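Wardrobe swap and door cleaning at Vudside

The spring clothing swap is back in the ground floor hall at Vudside. Doors open at 12 and we close when the racks are empty. Bring clean clothes in wearable shape, up to 30 pieces per household, on hangers if you have them. Coats are welcome again this year. Last November we ran out of them early and several families from Rorkent went home without one.

Shoes go on the low shelf by the stairs, tied in pairs. Bags and belts go in the bins next to it. Please don't leave anything outside the building the night before.

A few people have asked how to look after glossy cabinet and wardrobe doors, the kind many of us got when the Boström units were put in. Use a soft cloth, warm water and a drop of dish soap, then wipe again with plain water and dry right away. Work from the top down and go with the seams - water that sits in them can swell the edges. Skip scouring powder and anything with ammonia. Pale gray shows streaks less than white does, but it reflects a lot, so check it from the side with the lights on.
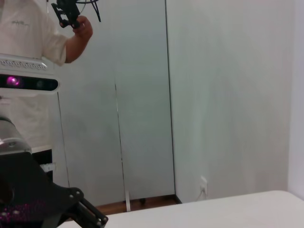
Door handles and hinges need a dry cloth only. If a door has dropped and rubs on the one beside it, turn the upper hinge screw a little at a time until the gap is even. The Bestovdale hardware store carries spare hinges in packs of 2.

Leftover clothes from the swap will be boxed up and taken to the Bestovdale thrift shop the next morning.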